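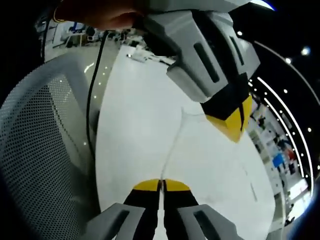
March, notebook entry, mid-afternoon. Thread handling, day 2 of the Harkthorpe prep. I've been putting off writing this one up because most of what I have is grumbling, but here goes. The sample line from Lornanum is thin, pale and see-through, and against our white floor it all but vanishes! I kept losing track of it between the yellow tips, even with the big grey mesh chair close by to give me something darker to look past. Whoever picked white for this floor was not thinking about people who work with clear line (me, mainly). The pale stuff stays on the test list anyway, it's what Harkthorpe asked for.

Cut list so far: 14 lengths from the Lornanum spool, all the same, 29 cm each. They're coiled in the shallow drawer under the label printer. Please don't shake the drawer -- I did, and spent most of my coffee break undoing the result.

I also dug out the old Beneš spool, which is a touch stiffer and holds a bend better. The label says 153 m but it has clearly been raided over the years, so I wouldn't plan anything long around it. It lives on the peg by the door now.

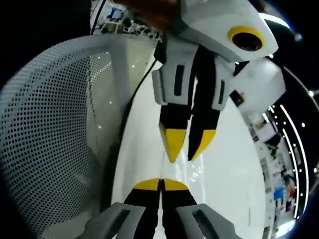 Which line should we use for the practice runs? The Beneš, until it's gone. It's easier to pick up and we can't reorder the Lornanum before Drurnow opens the new account.

Still to do: try a strip of dark card under the work area, write the lengths on the bags and not on the lids (the lids wander), and find the good scissors. The ones in the mug chew the ends so badly that half of them need trimming again, and then they're short and I have to start over.

Filed under: Bench Notes, Thread & Line
2 comments
14 shares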